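HOUS 114: Care of Interior Surfaces
Handout 3 – Scuffs, scratches and chipped paint
Instructor: Rocío Cuervo
January 18, 2023

Read this before the practical. Bring it with you, along with your gloves and the notebook you started in week 2.

Last time we covered dust and grease. Both sit on top of a surface and come off with the right cleaner and some patience. Today's subject is marks left by contact, where something has rubbed, bumped or been dragged against a wall, door or panel. These fall into groups, and the group decides the treatment.

Transfer marks

A transfer mark is material left behind by whatever touched the surface. A shoe heel leaves rubber. A chair back leaves varnish or paint. The wall under the mark is often sound. Run a fingertip across it. If you feel nothing, or feel a slight ridge standing up, treat it as transfer.

Start with a damp white cloth and plain water. Wait a minute and wipe again. If that fails, add one drop of dish soap to the cloth. A soft eraser works on many rubber marks but will change the shine on flat paint, so try it behind a door first. Melamine sponges are a fine abrasive. Students tend to forget this and end up with a clean shiny patch in the middle of a dull wall.

Abrasion

Abrasion means some of the finish has gone. The color may look lighter, darker or grayer than its surroundings, and the edges of the area are usually uneven. Cleaning will not bring the finish back. Clean it anyway, gently, because dirt settles into roughened paint and you cannot judge the damage until it is out.

On flat paint a worn patch needs repainting, and the repair should run to a natural break such as a corner or a trim line. On semi-gloss you can sometimes blend a small area with a foam roller. On laminate and other plastics there is no true repair. Polish will hide light wear for a while.

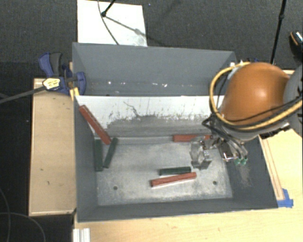
Scratches

Check the depth with a fingernail. If the nail slides over, the scratch is in the top coat only. If it catches, the scratch has reached the layer below and will need filler. Dark scratches on a white surface are a special case. Some are dirt lying in a shallow groove and will fade a good deal with a soft brush and soapy water. Brush along the line of the scratch, never across it.

Filling, in order:
Clean the scratch and let it dry fully.
Press filler in with a flexible knife held nearly flat.
Leave it for 40 minutes, longer in a damp room.
Sand lightly with fine paper wrapped around a block.
Wipe off the dust, prime, and paint.

Most bad repairs I see come from skipping the primer. Bare filler drinks up paint and shows as a dull spot when the light comes from the side.

Chips

Chips happen where paint is thick or poorly bonded, most often at outside corners and along the lower part of a wall. Lift any loose edge with the knife until you reach paint that holds. The chip will get bigger. This is expected. Feather the edge with sandpaper so that you cannot feel a step, then fill and paint as above.

In houses with old paint, stop before sanding anything. Lead paint is covered in Handout 11 and no student sands an untested surface in this course.

Case: the Prumdale stairwell

Fidelina Arboleda manages the Prumdale building and let last year's group survey the back stairs in October. The walls had been washed for years with a strong cleaner. By the time the group saw them, the band at hand height had lost its sheen, and fresh marks were sticking to it more than to the wall above. The students' first plan was a stronger cleaner. The plan they handed in called for a mild one, a full repaint of the band up to the handrail, and a rub rail on the outer wall where furniture gets carried past. She had the rail put in and asked for a written cleaning schedule, which the group also supplied.

Questions to think about while reading: Which of the marks in that stairwell were caused by the cleaning itself? What would you have tested first – and where?

For the practical

Each pair will get a painted test board with marks on it. Sort the marks into the groups above before you touch a cleaner. Write down the surface, the type of mark, your first method and what happened. If a method does nothing after 2 tries, move on to the next and note that too. Boards go back on the rack by the sink, face out.

Reading for next time: the section on wood trim, up to the part on wax. We will not cover wax until after the break.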